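Search articles Search Go

The Gripper Is the Cheap Part

2025-08-15
By Floarea Grecu 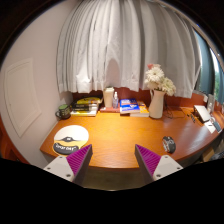
When Brulska, a contract research shop with 34 people on its payroll, decided last year to start collecting its own manipulation data, the first budget was a single line. It said "grippers" and gave a price. Aurel Dobre, who runs operations there, still keeps a copy of it.

"We had the hardware cost right to within a few dollars," Dobre said. "Everything else on the page was missing."

Hand-held grippers have become a common first purchase for companies that want to train robot arms and can't yet afford many of them. A person holds the tool, a camera on it records the work, and the recordings are used later to teach an arm. No arm has to be bought, shipped or bolted down to get started. A tool can go to an ordinary desk at home, with its cables, books and coffee mugs, and that variety is much of what the buyer is paying for.

It also makes the spending hard to predict. Brulska bought 12 tools in its first round. Finger pads were the first surprise. The soft ridged kind grips well on glossy plastic and ceramic but wears down, and a worn pad changes how an object sits between the fingers. Dobre had planned to replace pads once a year. The company now replaces them every six weeks and orders in lots of 200.

Lăcrămioara Voicu handles purchasing at Standmont, which leases collection kits to smaller firms. She tells customers to split their budget into the tool, the consumables, storage and people's time, and to expect the last one to be the largest by a wide margin.

"They ask me which gripper to buy," Voicu said. "I ask who is going to watch the footage."

Review is where Brulska fell behind. By spring it had 814 hours of recordings and one employee checking them part time. Some sessions had to be thrown out because the lens had been knocked out of line. Others came from rooms where a bright window washed out half the picture. The company hired a second reviewer and stopped collecting for most of a month while the two caught up.

Radu Buzatu, an independent consultant who has helped several firms plan similar programs, thinks most of them buy too many tools at the start. His advice is to buy three, keep one as a spare, and run them until the review process holds steady. Only then should a company ask for a volume price. He also wants the supplier to quote pads, screws and mounting blocks as separate parts. Some will sell only a complete finger, and over two years that can cost more than the tool did.

Leasing gets around part of this. Standmont's contracts include pads and recalibration, and a damaged kit is swapped by mail. The monthly fee looks high next to the purchase price, and for a company running all year it is. Voicu said most of her customers lease for a season and then either buy or quit.

Dobre is working on next year's request now. It runs to four pages and asks for fewer tools than the first one did. The arm the data is meant for has its own budget, and that one hasn't been approved yet. He expects an answer by the end of August.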